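Pemeo open day at Feltodden - anyone else go?
Forum: Automation and Home Robotics > Events and Visits

tinplate47
Went to the Pemeo open day in May and thought I'd write it up, as there was a thread asking what it was like and nobody had answered. It was at the Feltodden unit, the one behind the tyre place. Doors at 10, talk at 11, then you could walk round until 4. There were 40 places and they were all taken by the time I signed in.

The talk was mostly on how they teach an arm to do household jobs. They do very little programming of movements. A person does the job by hand with a gripper that has a camera on it, many times over, and the recordings are used for training. The arm in the main hall then did a tidying job on a table. It managed the cups and had trouble with a tea towel. After that there was a rig you could try yourself, and a long queue for it.

bramblehook
Thanks for this. I was on the waiting list and never heard back. Was the arm demo live or were they playing a video? The one Drarholm did last year was nearly all video and I felt a bit cheated after a two hour drive.

tinplate47
Live. They ran it four times while I was there. Third go it stopped halfway and one of the staff had to reset it, which took a good ten minutes. They didn't try to hide it.

oldgantry
I was there too, in the afternoon. I'd say the tea towel was more than "trouble". It never got it folded once while I was watching. The arm was the weak part of the day for me. The hand-held work was far more interesting and they should have given it the main hall. They put up pictures of it being used in ordinary rooms and I came away thinking that was the real point of the whole thing.

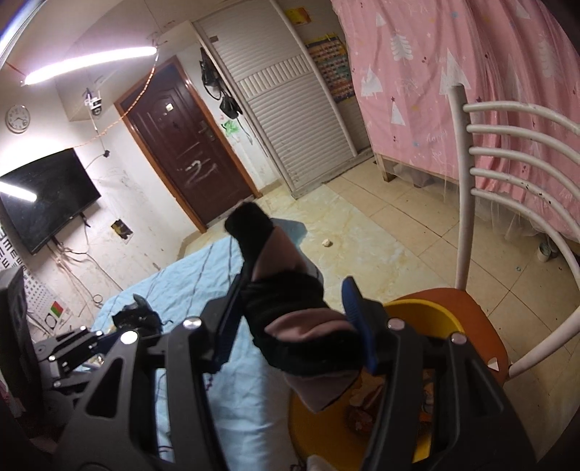
Hand-held gripper in use over a sheet on a low surface, blue trigger lever to the right of the thumb.

You hold it like a big pair of pliers. My wrist was tired after 16 goes on the one they had out for visitors. Anyone doing that for a full shift has my respect.

tinplate47
Fair enough on the towel. I only saw it twice. I still think the arm was worth having there, as most people had come to see a robot and would have gone home grumbling without one.

kettlewick
Question from someone who knows very little. Why go into a normal room at all? Wouldn't you get cleaner results on a plain bench with good lights?

oldgantry
Cleaner, yes, but then it only works on a plain bench. Look at what's in that picture. Patterned tiles, a striped sheet, a net hanging under the curtain, a chair with a stool seat sitting on it. A small crumpled black thing on a pale sheet is fairly easy to pick out. The net would worry me a lot more.

bramblehook
Not sure I agree. We used a Szűcs cell at my last job and every time someone added "realistic" clutter the results got worse for weeks. Start simple, get it reliable, add the mess later. I've seen two projects run out of money doing it the other way round.

oldgantry
That was a fixed cell doing one job though, wasn't it? Different thing. If you want it to work in a bedroom you have to show it bedrooms.

bramblehook
It was a fixed cell, yes. I still wouldn't start with soft stuff. Cloth is hard enough on a bench.

kettlewick
So is the glove part of the kit or does the person just wear one?

tinplate47
No idea about the one in the picture. Nobody gave us gloves for the visitor one, you just picked it up. The grip was a bit slippery by the time it got to me.

siding61
Did they say when the next one is? And is there parking? The map on the Pemeo page shows a car park but a mate told me it belongs to the tyre place.

tinplate47
They said autumn, no date yet. Parking is on the road - your mate is right about the car park. The 61 bus stops at the end of the lane and it's a five minute walk from there. Take a sandwich, there was only a tea urn.

oldgantry
And biscuits, but those had gone by 2.

siding61
Cheers both. I'll put my name down and get the bus.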